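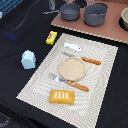 Placemat, plate and cutlery on the black table, toy pots behind.

Home Forums Working Life Automation Search Log in
Print this thread | E-mail this thread
Last updated: Wednesday, 19 replies

Robots in the test kitchen, what changed for us

gbodin
I work at Nonari, where we prepare and run table tasks for the robot arm. In April we were 11 on the shift and all of us laid out the items by hand, again and again, for the people who wrote the software. Now the arm does the picking and we do the preparing, the watching and the notes. I want to ask others with similar work if their day has also become so quiet. My hands are less tired, but I speak with my colleagues perhaps half as much as before.

Gaspard Bodin

tinpot_9
We have the same at Womeo, only with real shopping goods. I don't miss the lifting. What I miss is deciding the order of work myself. Now the list comes from Nistor, the planning program, and if I change two lines I must write why.

gbodin
With us the list is on paper still. The butter carton is one of the items I place most often. I turn it so the word BUTTER runs up the side, and the two fingers come at it from left and right.

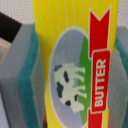

Re: Is this still a skilled job?

marrowline
I disagree with the first post a little. You say preparing and watching as if it is smaller work. At Gruka the people who watch were put on a higher pay step after 1,000 logged runs, and they earned it. To see that a grip is going wrong before it goes wrong is a skill.

tinpot_9
A higher step for how many of you? We got a new job title and the same money. I would be careful with calling it progress.

marrowline
For everybody on the bench, 9 people. It was slow and we had to ask for it in writing, two times.

gbodin
Thank you both. I did not mean that it is smaller work, only that it is more alone. For the orange container I stand with my sheet and look only at the fingers on its sides. I find such an hour longer than an hour of laying plates.
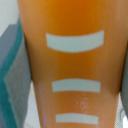
Did your manager ask the shift before the tasks were changed?
We were told at a meeting on the same morning, and our opinions were collected two weeks later on a form.

tinpot_9
Same here, but without the form. Gaspard, ask for the talking time to be put in the rota. We got 19 minutes after lunch that way and people do use it.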